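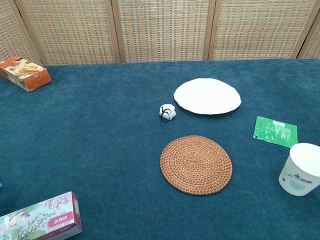 Problem: Die Buchungsbestätigung für die Zusatztour ins Wildtierreservat Plimley kommt nicht an, das Geld ist aber abgebucht. Gebucht über die Reiseplattform Pistano, zwei Personen, Tagestour mit Fütterung am Abend. Ich sitze seit dem Mittag im Gästehaus in Rosteck an einem Tisch mit dunklem, petrolfarbenem Teppichbezug, vor einem geflochtenen Paravent, hinten links eine Schachtel Gebäck, und komme nicht weiter. Die App meldet bei jedem Aufruf "Vorgang wird bearbeitet".

Bisher versucht:
- App beendet und neu gestartet, keine Änderung
- Abgemeldet und im Browser angemeldet, gleicher Status
- Spamordner geprüft, leer
- Bestätigung erneut angefordert, 3 Mal, keine Mail

Auf der Karte sind 700 Euro belastet. Der Veranstalter Tamuno hat am Telefon gesagt, dass unter meinem Namen nichts vorliegt. Ohne Voucher nimmt uns der Bus nicht mit, Abfahrt ist morgen um 6:30 Uhr.

Antwort Support, 15:10 Uhr:
Die Zahlung ist bei uns eingegangen. Die Übergabe an Tamuno ist fehlgeschlagen, weil im Feld "Abholort" ein Eintrag steht, den deren System nicht kennt. Bitte unter "Meine Reisen" den Abholort öffnen, den Freitext löschen und die Haltestelle aus der Liste wählen. Nicht neu buchen, sonst wird doppelt belastet.

Rückmeldung, 15:40 Uhr:
Freitext gelöscht, Rosteck Busbahnhof ausgewählt, gespeichert. Status jetzt "Übermittelt". Mail ist noch nicht da.

Antwort Support, 16:05 Uhr:
Übergabe von Hand angestoßen. Bei Tamuno liegen zurzeit mehr als 1000 Anfragen in der Warteschlange, die Mail kann sich also verzögern. Der Voucher lässt sich schon im Browser als PDF laden - in der App erscheint er erst nach dem nächsten Abgleich.

Rückmeldung, 16:20 Uhr:
PDF geladen, beide Namen stimmen. Tamuno hat die Plätze telefonisch bestätigt. Ticket kann geschlossen werden.

Status: gelöst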